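30 June 2025

Back on the sourdough starters after a week away, and what a smell when I opened the cupboard! Gonzalo fed both jars while I was gone (thank you, thank you) but he used the Hegyi rye in the pair of them, so the white one has gone grey and very lively. I've put it back on plain flour and we'll see. Jar A was left alone today apart from a stir.

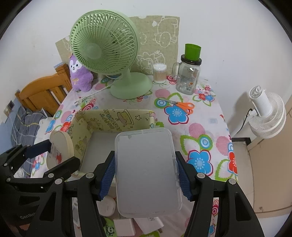
Flour and water

New sack of Vitberg strong white opened, batch 2326. Feels thirstier than the January one, which I remember being slack and horrible to shape. I went up to 131 g of water on the small test dough and it still came together without sticking to my hands, so I'm tempted to push it further next time. Rested it 30 minutes, folded, rested again. Three folds in all, then into the tin, because I can't find the good basket anywhere and I suspect Ferenc's desk.

Salt went in after the first rest. I always mean to try it at the start and then I forget, so somebody please remind me.

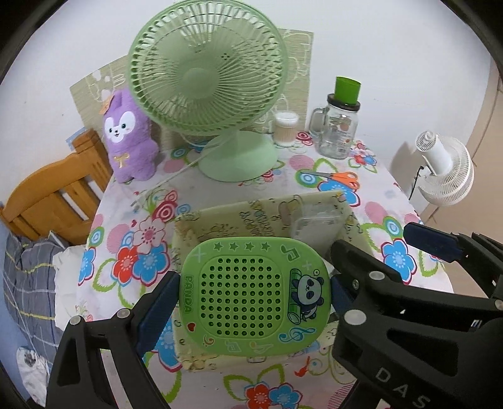
Atieno thinks the thirst is down to the dry store room and has little to do with the batch, and she'd like a cupful kept in a sealed jar for a few days before anyone changes the recipe. Fair enough, I've set one aside and written the batch on the lid.

Crumb on the test loaf: tight at the bottom, lovely near the top, crust a bit pale. Oven shelf one notch higher tomorrow. Citlali has the bread knife.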